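Brindano Penetrating Grout Sealer and Roller Bottle Kit: Review
Reviewed by Iqra Lashari
Category: Tile and stone care

Brindano sells this sealer in two ways: as a plain refill bottle and as a kit with a wheel applicator, two spare wheels, a narrow brush and a pair of thin gloves. The kit was bought at retail in November. The bottle holds 886 ml of a water-based, clear, penetrating sealer meant for unsealed cement grout. It is not meant for epoxy grout, which does not absorb it, and the label says so in small type on the back where it is easy to miss.

Test areas

Three areas were sealed. The first was a kitchen floor in 12-inch porcelain tile with sanded grout, joint width 3/16 inch. The second was a bathroom wall in 4-inch ceramic with unsanded grout, joint width 1/16 inch. The third was an entry floor in honed limestone, where the stone and the joints both need sealing. Together they came to 146 square feet. The kitchen grout was four years old and had been sealed once, by the installer, with a product I could not identify. The bathroom was regrouted three weeks before the test. The entry had never been sealed.

Preparation

The instructions call for clean, dry grout and leave it there. That is too short. Old grout needs an alkaline cleaner, a stiff nylon brush, two rinses and at least a full day of drying with the door open. On the kitchen floor I allowed 36 hours. Vinegar is often suggested for this job and should be kept away from limestone, where it etches the surface, and from cement grout, where it eats at the binder.

New grout needs to cure first. Brindano gives 72 hours. The grout maker's own sheet for the bathroom gave a longer period, and I followed the longer one.

Applicator

The wheel is a hard foam disc on a plastic axle, fed by a felt pad in the bottle neck. On the 3/16-inch joints it tracked well and laid down an even bead. It needs light pressure. Pushing harder opens the feed too far and floods the joint, and the excess then sits on the tile until it is wiped.

On the 1/16-inch bathroom joints the wheel was too wide. It rode on the tile edges and left most of the liquid there. The brush in the kit did the job but is slow, and on a wall it drips. Holding a folded towel under each horizontal joint took care of most of the runs. For a wall of any size I would buy a better brush, with a 1/4-inch head and firmer bristles.

The first wheel started to crumble along one edge halfway through the kitchen. The spare went in without tools. Waqas Afridi, who sets tile and has used the older version of this kit, told me that the earlier wheels were rubber and lasted longer but skipped on rough grout. I did not have an older kit to compare.

Coverage

The label promises up to 999 linear feet of joint per bottle at one coat. I doubt that figure for sanded grout. The kitchen joints drank noticeably more on the first coat than on the second, and by weight the kitchen alone took 467 grams over both coats, wiping losses included. The bathroom took far less. The limestone was sealed with a pad, and no bottle of this size will do more than a small entry if the whole stone face is being treated.

Anyone ordering for a floor should work out total joint length before buying. Small tile has a great deal more joint per square foot than large tile, and buying by floor area alone will leave the job short.

Working time and wiping

The liquid should stay on the joint for five to ten minutes. After that the residue on the tile face must come off with a dry cotton cloth. At 68 degrees I had no trouble up to the ten-minute mark. Near a heat register the residue turned tacky at seven minutes and left a haze on a matte tile, removed later with a damp white pad and a good deal of rubbing. Glazed tile wiped clean every time. Work in sections of no more than 15 square feet and turn off floor heating the night before.

The second coat goes on after one hour. Foot traffic is allowed after four hours, and standing water after 24.

Odor is low. The gloves are poor. One split at the thumb during the first section, and I changed to ordinary nitrile.

Results

Water drops placed on sealed kitchen joints beaded and held for more than 15 minutes before any darkening appeared. Unsealed joints from a leftover test board darkened in under 20 seconds. Coffee and soy sauce were wiped at five minutes and left no mark on either sealed floor. Olive oil left a faint shadow on the limestone when wiped at 30 minutes, and the shadow was still there the next morning. This is a water repellent first, and its oil resistance is moderate.

Grout color did not change in the bathroom. In the kitchen the gray joints dried very slightly darker, by an amount that only showed beside an unsealed strip. The limestone stayed matte, with no sheen at low angles.

After ten weeks of mopping with neutral cleaner the kitchen joints still bead, with some loss in front of the sink. The entry is unchanged.

Compared with Ziltton

The Ziltton sealer I used on a back hall last year is solvent-based. It resisted oil better, smelled strongly for two days and needed open windows throughout. Its aerosol can is fast, but overspray lands on everything nearby and each square foot of tile has to be wiped. For a kitchen with a lot of frying I would still choose it. For bathrooms and most floors the Brindano is easier to live with.

Mixed surfaces

Where grouted tile runs up against marble or wood, treat each material on its own terms. Polished marble takes in very little sealer and shows every missed wipe, so mask it and test a small spot first. Finished wood should be kept clear of the liquid entirely. Low-tack tape pressed down with a plastic card gave a clean line at the kitchen threshold. Pull the tape before the residue hardens.
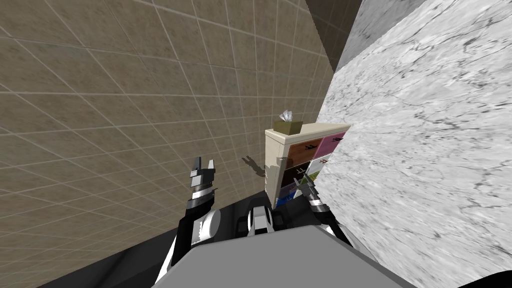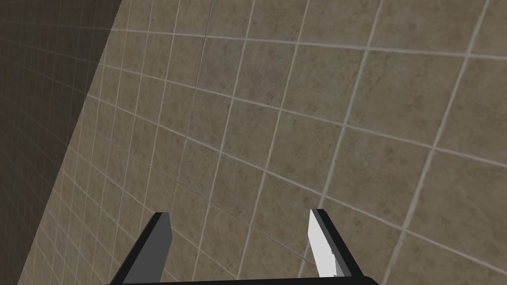
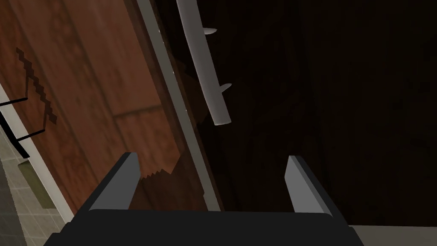
Renders. First: beige-brown tile with light grout lines, next to white veined marble. Second: lighter and darker tile meeting on a diagonal. Third: reddish-brown wood grain, at left.

Ratings

Sealer: 4 out of 5
Wheel applicator: 3 out of 5
Brush and gloves: 1 out of 5
Instructions: 2 out of 5

Buy the refill bottle and a separate brush if your joints are under 1/8 inch. The full kit makes sense for wider floor joints. Store the bottle upright above freezing, with the wheel removed and rinsed.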